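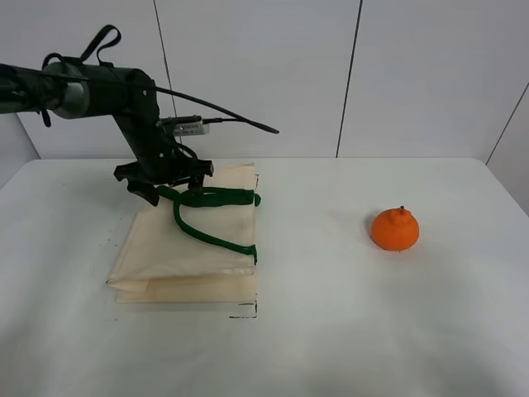
Guides > Laundry > Edine Steam Iron > Part 2

Filed under: Setup & First Use

2 min read

Filling the tank and your first press

Okay, you've got the Edine out of its box and the sticker off the soleplate. I skipped that sticker on my first one and had to scrape it off with a spatula, so please check!

1. Leave the iron unplugged and turn the steam dial to 0.

2. Pour in 300 ml of water. The tank will take 420 if you push it, but mine dribbles from the filler cap when it's that full.

3. Close the cap until it clicks, stand the iron on its heel and plug it in.

4. Set the dial to 2 for cotton and wait for the light to go out.

5. Hold it over the sink and press the steam button a few times. You may get some white specks (mine did, all over a navy shirt).

6. Try it on an old dish towel before anything you care about. I fold mine in half and press from the fold outward.

Note: Our water in Somescombe is very hard, so I mix tap and distilled half and half. Don't add scented water, it gums up the valve.

Caution: Unplug before refilling, every time. The plate stays hot long after the light is off.

Descaling is in Part 3.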